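Print this page | E-mail this page

Tuvdale Demonstration Guide
Section 4: Setting up the simulated bathroom for an open day
Posted 5/6/22 by Auður Toft

This section covers the navigation demonstration on the visitor display. It assumes that the Tuvdale server is installed and that the operator has read Section 3. Allow 28 minutes for set-up.

4.1 Before visitors arrive

1. Start the server and wait for the status line to read READY.
2. Connect the visitor display to output 2. Output 1 is reserved for the operator console.
3. Open the scene list and select the bathroom scene. Enter 491 in the seed field. Other seeds move the objects, and the printed handout will no longer match.
4. Set the step limit to 4000. The run stops when the limit is reached, even if the robot has not found its target.
5. Press Load. Do not touch the view controls while the scene is loading.

Note: The first load after an update is slow. Load the scene once and close it before the doors open.

4.2 Checking the scene

1. Switch the visitor display to Still View.
2. Confirm that the bucket is on the floor near the baseboard and that the pink cat is on the toilet tank. The cat is the default search target.
3. Confirm that the doorway beside the toilet is open to view. It is used as the exit point in the second run.

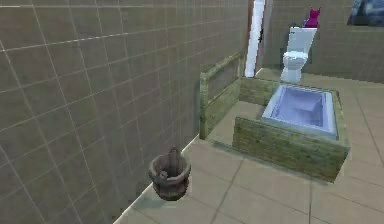 4. If either object is missing, press Reset and repeat from step 1. If it is still missing after a reset, reload the scene with the seed entered again.
5. Return the display to Live View.

Caution: Reset clears the run log. Export the log first if a visiting group has asked for a copy.

4.3 Running the demonstration

1. Read the target name aloud, then press Start.
2. Keep the speed at Normal. Fast drops display updates on older projectors, including the one in the Selport hall.
3. To end a run early, press Hold, then Stop. Pressing Stop alone leaves the planner active.

Note: Scene files from the Drutbridge release must be converted before use. See Appendix B, maintained by Osamu Tanabe.

This site uses cookies to remember your settings. Accept | Manage cookies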